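Meddale Linen Library Opens Its Folding Room to the Public

MEDDALE, November – The Meddale Linen Library is opening its folding room to visitors for the first time, and we could not be happier about it! The library lends table linens, towels and throws to households and small community groups across Meddale, and 571 items went out on loan this year.

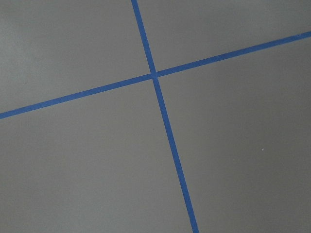 Folding is the part of our work that people ask about most. Everyone who joins a session learns the same few folds, so that a cloth put away by one person can be picked up and stacked by the next. Strips of blue tape cross on the gray work surface, and beginners are welcome to use lines like these to square up a hem or find a middle. By the second or third towel most people have stopped looking down (some are chatting before that).

"I came in to borrow a tablecloth and stayed to fold 63 napkins," said Kristóf Deák, who now runs the evening sessions. "It's calm work and I love it. Bring something wrinkled from home and we'll fold that too."

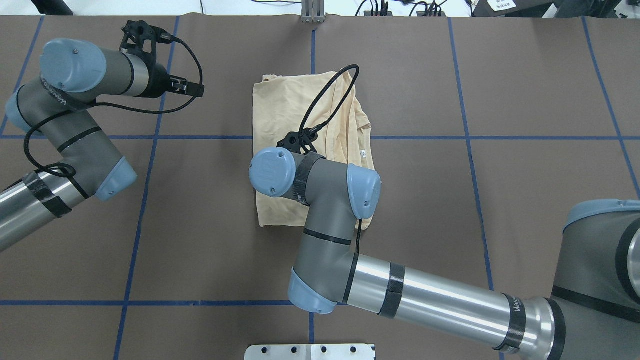
A cream-beige cloth on the folding table at the Meddale Linen Library.

Sessions start at 7 p.m. and are free. Shelving for the new room was supplied by Omeck, and Wongsuwan has given 80 cotton towels for practice. To save a place, ask at the front desk.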